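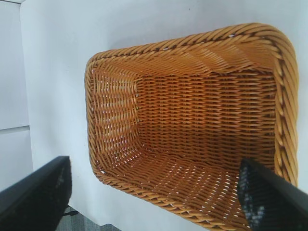

FOR IMMEDIATE RELEASE

Pureck Fuels to buy Clakalholm storage terminal, adds 29 tanks

10/28/22 - Pureck Fuels said today it has signed a deal to buy the Clakalholm heating oil and diesel terminal from Cloutier Energy. Price not disclosed. Closing expected in December, pending the usual state permits.

The deal covers 29 tanks, 2 truck racks and the rail spur on the north side of the property. Also the office building. The marine dock is not included and stays with Cloutier under a separate lease.

"We've been renting space there for years and paying for it every winter," said Panagiotis Golob, chief executive of Pureck. "Diesel is tight, our dealers want barrels close by. Made sense to own it."

Pureck supplies heating oil, diesel and kerosene to independent dealers. With the terminal it will be able to load up to 3000 barrels a day more than it does now, mostly diesel and low sulfur heating oil. Existing storage customers keep their contracts on current terms until they run out. Dealers who load on a Cloutier card can go on using it through closing, new cards will be mailed after.

Terminal staff will be offered jobs with Pureck at the same pay. Chepkoech Gachanja, terminal manager under Cloutier, stays on in the same role.

"Drivers shouldn't notice much on day one," Gachanja said. "Same gate, same hours. The paperwork will have a diferent name on it."

Two of the older tanks will be out of service for inspection and new floor plates once the heating season ends. Zidis Engineering has the contract for that work. Pureck also plans to replace the meters at the west rack - timing to be set with with the state weights and measures office.

Cloutier said it is selling to focus on its pipeline business. Ibrahim Ugwu, who runs storage for Cloutier, will handle the handover.

Media contact: Zlatko Leka, Pureck Fuels press office
Dealer and rack questions: Thongchai Wiriya, supply desk

###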